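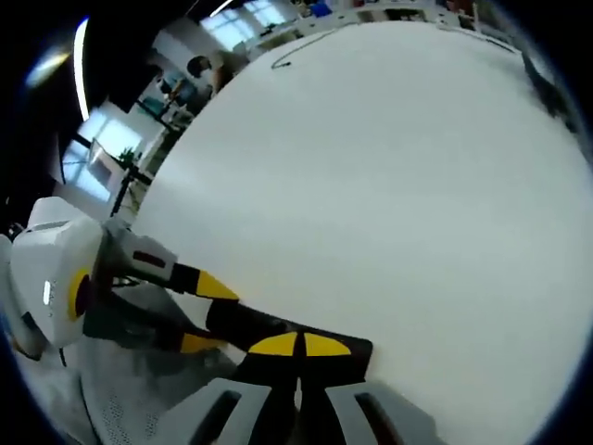
Section 4 is the part of the Lakus start-up guide that people at Janwood come back to most often, so I've tried to write it the way I would tell it to you if we were standing at the table together with a coffee. You are going to show the hand grippers how your job is done, and later on the Sotimix arm will learn from what you showed it. Take your time over the first session. Before you pick anything up, have a look across the tabletop for cables like the thin black one running over the white surface, and decide whether your reach is going to cross it. Then find the small white light on the gripper housing, close to the yellow ring, so that you know where to look for it later (it's easy to miss when you're concentrating!).

Search the guide Go
Home Start-up Daily use Your shift FAQ Contact

4.1 Before your first session

1. Ask your shift lead which task you are showing today. One task per session is plenty.
2. Set the chair where you would normally have it. If you usually stand for this job, push the chair well back and stand.
3. Hold the gripper by its white housing and open and close the fingers several times until it stops feeling strange.
4. Do the task once with your bare hands, at your usual speed, and then once with the gripper, as slowly as you like.

Note: Your session time counts as ordinary working time. It goes on the roster the same as packing or sorting, and your piece count for the day is adjusted before anybody looks at it.
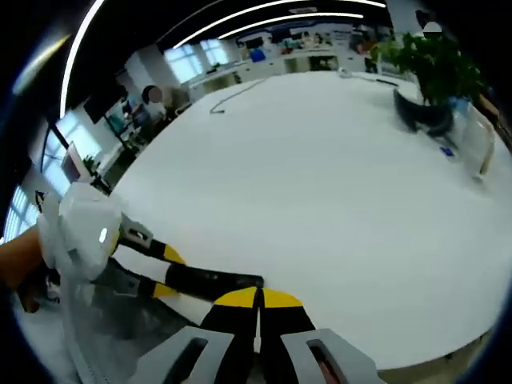
4.2 Working side by side

Sharing a table is friendlier than working alone, and most new people find they pick up the knack faster from a colleague than from these pages. Agree who starts, talk out loud while you do it, and leave each other a bit of elbow room. Packaging needs a word here too: clear plastic film lying under a gripper, like the crumpled sheet on this table, should be moved aside before you record, unless handling film is the very thing you are showing.

Caution: Keep loose sleeves and lanyards away from the finger joints. If a finger pinches something it shouldn't, open your hand and let go of the gripper before you try to free anything.

4.3 Recording small items

5. Start with something long and firm that you know well. Soft and floppy things can wait for another day.
6. Bring the fingers down on either side of the item and close them gently. You don't need to squeeze as hard as you think you do.
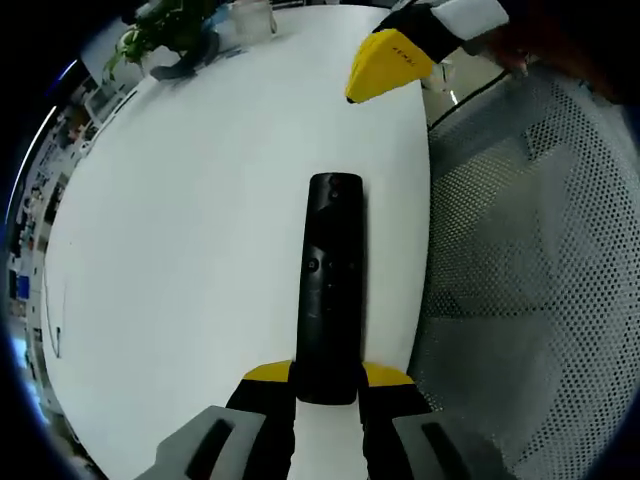 7. Once you have a steady hold, lift, pause for a breath, and set the item down again without dropping it. If you fumble, just carry on. We keep the fumbles, and they are every bit as welcome as the tidy ones.
8. Repeat until you reach 100 pick-ups or until your wrist is tired, whichever comes first. A finished task needs 400, and it is quite all right for several people to share them.

Note: The Benítez line needed 3000 pick-ups altogether, shared among both shifts, before the arm took over the night bins. The people who used to do those bins now check the arm's work and handle the odd shapes it can't manage, and two of them have moved to days, as they had been asking to for a good while.

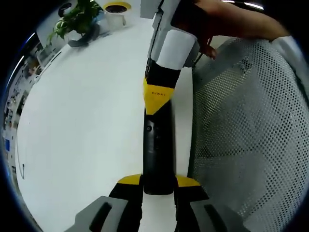 4.4 Finishing up

9. Let the fingers open fully and make sure nothing is left between the pads.
10. Write a line or two in the table log about how it went. "Grip too low, kept slipping" is a fine entry.
11. Stretch your hand. Then go and do something else for a while, please.

If you would prefer not to record at all, tell Karlijn Van den Broek, who keeps the roster. You'll be given other work at the same rate, and you can change your mind in either direction.

Comments (3)

packing_bee
Step 4 helped me so much, doing it bare-handed first. I was tense as anything before that.

R. on nights
Could the log have a left-handed column? Two of us on our shift and the notes get mixed up.

Karlijn Van den Broek
Good idea, it will be on the new log sheets in October. Until then just put an L next to your entry.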